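Courses > Robot Learning > Unit 6 > Handout 6.2: Household Tasks in Simulation

Handout 6.2
Randomized appearance and the approach phase
Prepared by Carleen Faulkner. Lab sections: Brodie Cartwright, Angus Pirihi

Read sections 1 to 3 of the unit reader before the Saturday lab. Section 4 on reward terms is optional.

1. Setup

The policy receives camera images and joint positions and outputs a change in gripper pose plus one value for opening or closing the fingers. Images arrive as three channels with integer values from 0 to 255 and are scaled to the unit interval before they enter the encoder. No depth channel is used in this unit.

Each episode takes place in a rendered apartment. Room layout stays fixed within a training batch. Surface textures do not. Walls, floors, ceilings, cabinet fronts and handles draw their textures independently, so a material carries no information about what an object is for. A policy that has learned "handles are metallic" will fail on the first batch.

2. Phases

Episodes are divided into approach, contact and actuation. The approach phase ends when the distance between the fingertips and the target point drops below the threshold in the config file. Contact ends when both fingers report force. Actuation ends at success or timeout.

Wiremu Rutherford's baseline (called Manditz in the code) uses one network for all phases. The Wurent variant adds a phase input. Both use the same encoder weights at the start of training.

3. Views used in the lab 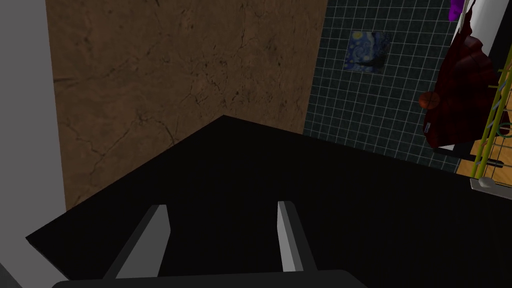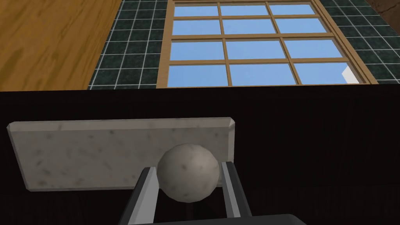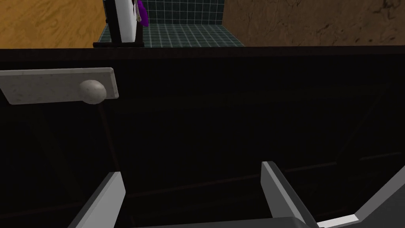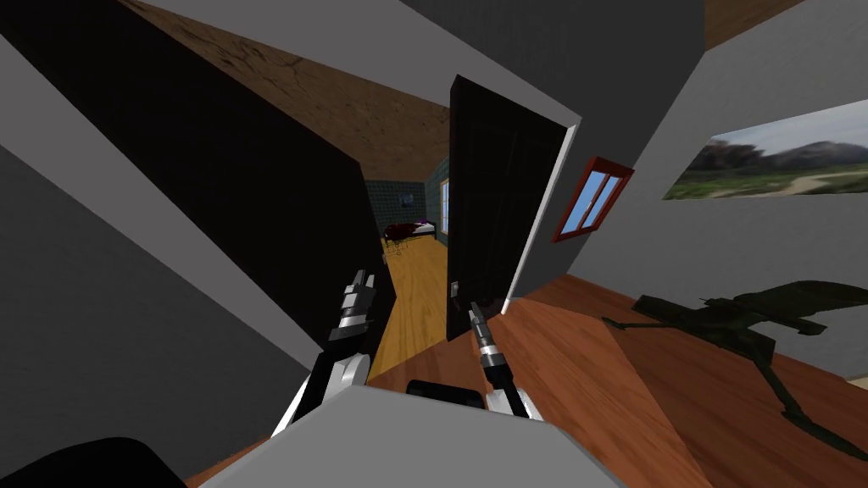 All renders. In the second, the gray sphere is between the fingers; in the last, the target is the door handle.

Why is texture randomized when the layout is held fixed?

The two are separated so that failures can be assigned to a cause. With the layout constant, a drop in success between batches is attributed to appearance. Layout variation is introduced in Unit 7, after the encoder has stopped improving on texture alone.

4. Result to reproduce

Train on 18 texture sets and evaluate on 2 held-out sets, 100 episodes per held-out set. Report success separately for each phase. A single overall number will not be accepted.

The expected pattern is as follows. Approach success changes little on the held-out sets. Contact success falls, and most of the loss comes from episodes in which the handle and the panel behind it draw textures of similar brightness. Actuation success, measured only over episodes that reached contact, is close to its training value. Teófilo Valderrama's note in the reader argues that this last figure is misleading, as the episodes that reach contact are the easier ones. Address his point in your write-up.

Points that caused trouble last term:

- Normalizing images twice. The loader already divides by 255.
- Sampling a new texture at every step. Sample at episode reset only.
- Counting a timeout in the approach phase as a contact failure.
- Evaluating with the exploration noise left on.
- Using the same random seed for the training and held-out texture draws. Check the two lists for overlap before starting a run.

5. Camera placement

A camera fixed to the wrist keeps the fingers at nearly the same place in the image, which simplifies contact. Its drawback is a small field of view: close to the target, the rest of the room is often lost. A camera on the body sees more of the room, but the handle may cover few pixels and the arm can block it. For this handout, train the Wurent variant once with the wrist view alone and once with both views. Keep the number of gradient steps equal. Do not tune the learning rate for one and leave the other at the default.

6. Submission

Submit the config files, the per-phase table and one page of discussion. Plots need labeled axes. Name the run directory with your section leader's initials followed by the seed. Questions on the renderer go to Angus Pirihi, all others to Brodie Cartwright.

Previous | Unit index | Next | Print

Related handouts
6.1 Observation spaces and scaling
6.3 Phase inputs and the Wurent variant
7.1 Varying the layout
Reader: Valderrama, note on conditional success rates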